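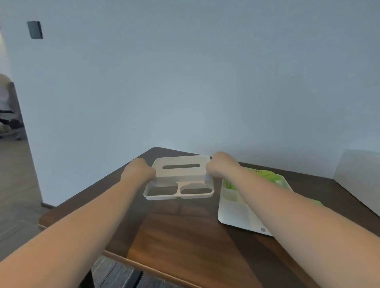 Page 2 of 2

**Ticket 408 - Arm stops with "grip lost" when lifting the white tray**
Site: Lesbridge
Opened by: Sumeya Adugna
Answered by: Bereket Gebru (Hinanix support)
Status: open, waiting for part

*Continued from page 1.*

**Entry 6, Sumeya**

I have repeated the test you asked for. The program was the same as before, speed reduced to half, and only the white tray in the cell. The arm closes on the rim, rises a little, and then stops with the code 232. The tray stays hanging from one finger. On the second try it fell back on the table and slid toward the operator side. The light curtain was on and no person was inside, but I do not like that it slid so far.

I also did the lift by hand, with two hands near the far edge, in the same way as the arm should do it. The far half comes up first and the tray stays at an angle. By hand this is no problem, as one simply holds a bit stronger. My question is if the arm reads this angle as a slip.

**Entry 7, Bereket**

Thank you, this is helpful. Yes, it can be the angle. The 232 comes when the two finger sensors disagree for longer than the allowed time, which in your settings is 200 ms. When the tray tilts, the weight goes to one finger and the other one reports almost nothing.

Please check these things before we change any number:

1. Is the grip point taught on the rim, or on the surface beside the long slot?
2. Are both rubber pads present, and are they the same type?
3. Does the fault also come with the tray turned by half a turn, so that the side with the two compartments is away from the arm?

Please do not raise the time limit to make the fault go away. It would only drop the tray later and from higher.

**Entry 8, Sumeya**

1. The grip point was on the surface beside the slot. I think it was moved in September, when the table was changed for the dark one. I have taught it again on the rim.
2. Both pads are there. The left one is harder than the right one and has a shine. I believe it came from the Stockdale spare box, but there is no label, so I cannot prove it.
3. Turned by half a turn, the fault comes less often. It still comes.

With the new grip point the arm finished some lifts without fault, then 232 again. So it is better, but I would not call it repaired. I have put the cell in manual mode and hung the red tag on the start button. The morning shift was told that trays are to be moved by hand until further notice.

**Entry 9, Bereket**

April 13, 2019

I agree with the manual mode, please leave it so. A harder pad will slip on a smooth rim, and it explains why one side fails first. I am sending a matched pair from Drokcombe. Change both pads, also the good one, and run the sensor zero with the fingers open and nothing between them.

After this, please send me the log of the first full run at half speed - the complete file, please, and not only the lines with the fault.

**Entry 10, Sumeya**

Understood. The tag stays on until the pads are in and I have sent you the log. Could you also write to me which pad type is the correct one for this gripper? Our manual shows two, and the page does not say which is for plastic.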